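Workshop notebook, Clalo bench
9/4/19

Putting green project, continued. Picking up from the bit about the club days at Bunwood, where we said we'd look at putter grips and lie angles before the next nine-hole comp.

Went through the bucket of loaners first. Most of the heads are fine. Three of the blades have been knocked flat at some point, probably from being leaned on, and one mallet has a rattle in it that I couldn't find. Put tape round the shaft of the rattly one and stood it at the back. If you want to shake it for ten minutes be my guest.

Lie angle on the blades, bent on the old Brelletti machine. The clamp on that machine still creeps when you load it. Snug it, pull once, snug it again, then take the reading. If you take the reading before the second snug it comes back a degree too upright. I did the first head wrong and had to do it over.

Loft is a separate matter. I left all of them alone apart from the one that had negative loft, which was driving the ball into the turf off the face. Brought that back up to where the others are. It won't take another bend, there's a mark on the hosel now, so if it gets flattened again it goes in the scrap bin.

Grips next. Stripped 14 in total. The old cord ones come off easily with the hook blade, the soft ones tear and leave the tape behind. Heat gun on low for the tape, scrape from the butt end down, wipe with solvent, let it flash off before the new tape goes on. Two of the graphite shafts got no heat at all, just solvent and a plastic scraper, and took most of an hour between them. Please don't use the hook blade on graphite. There is already one shaft with a score line in it and I'm not going to ask.

New grips are the Dzene mid-size in plain grey. They run a bit longer than the ones we took off, so the butt cap sits proud if you don't push right down. Mark the shaft with pencil first. I also found that the flat on the front of the grip looks square when it isn't. Set the putter down on the bench with the face against the steel rule, sight down the shaft, then turn the grip. You've got maybe a minute before the tape grabs.

Swing weight went up on the ones with the heavier grips, no, correction, it went down. Head feels lighter with more weight in the hands. Fixed it on two of them with lead tape on the sole. Left the rest. The juniors won't notice and the seniors all bring their own.

Roll test in the afternoon on the long mat. Same setup as last time: ramp at the low end, ball released from the second notch, let it run out, measure from the front of the ramp. Mat had been rolled up since November and had a ridge across it near the far end. Weighed the ridge down with two bags of sand and it's better but you can still see the ball kick left as it goes over. Anything that stopped past the ridge I threw out.

That left 316 good rolls out of the lot for the two months we've been keeping this up. The newer balls go a touch further than the range balls, which we knew. The range balls with the worn dimples wander more, which we suspected. I'd like to get the same thing on the real practice green at Bunwood before it's cored, but the ground staff want us off it while they top dress the front half. The back half has too much slope for the ramp.

Green speed, for the record: the mat is quicker than the practice green by a fair margin. So anything the juniors learn on the mat for distance is going to leave them long outdoors. Direction carries over fine. Suggest we put a strip of felt under the mat, or find a slower mat. There was one in the back of the catalogue with a nap to it but I've lost the page.

Stock. Range ball count after the wash was 1,022, down again. Some of that is the creek. The rest are going home in golf bags, same as every year. Cut ones and the ones with the skin off have been pulled and are in the feed sack by the door, not included in the count. The ball washer needs a new brush on the left side. It'll do another few weeks.

Still need:
- double-sided tape, the 50 mm wide stuff, we're onto the last roll
- grip solvent
- ferrules, black, iron size
- lead tape
- a tray to catch the solvent, the paint tray has split
- pencils that haven't been chewed

Other jobs on the board. The flagstick for the short hole has a bent ferrule at the bottom and sits crooked in the cup. I straightened it in the vice with a bit of leather round it and it goes in clean now. Haven't tried it in the wind. The cup cutter wants sharpening, the last hole had a ragged edge and the liner sat high on one side. I'll do it with the round file when I get a clear morning.

Someone asked whether we can re-shaft the old persimmon driver. Yes, but the whipping has to come off and I've only done that once. It needs someone patient. The neck looks sound apart from a hairline at the back, and that could just be the varnish. Leave it on the shelf above the epoxy - not in the bucket with everything else, please.
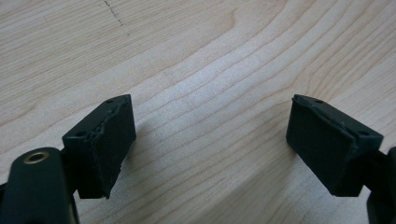 Fingers open over the table, nothing in them. Pad on the left one is rough along its edges.

Epoxy note before I forget. The slow-cure batch is past its date. Mixed a thumbnail of it on a card and it had gone off by the next morning, hard, no tack, so I'm calling it usable for ferrules and nothing else. Don't put a head on with it. The quick-cure is fine but the nozzle is blocked, so squeeze it out from the tubes and mix by hand, equal parts.

Next session: finish the remaining 9 grips on the irons, check the lie on the two wedges I skipped, redo the roll test with felt under the mat if we can get any. Bring the long tape measure back if you have it. The short one means marking the mat halfway along and I've already got chalk on everything.

Bench brush is hanging on the nail behind the door.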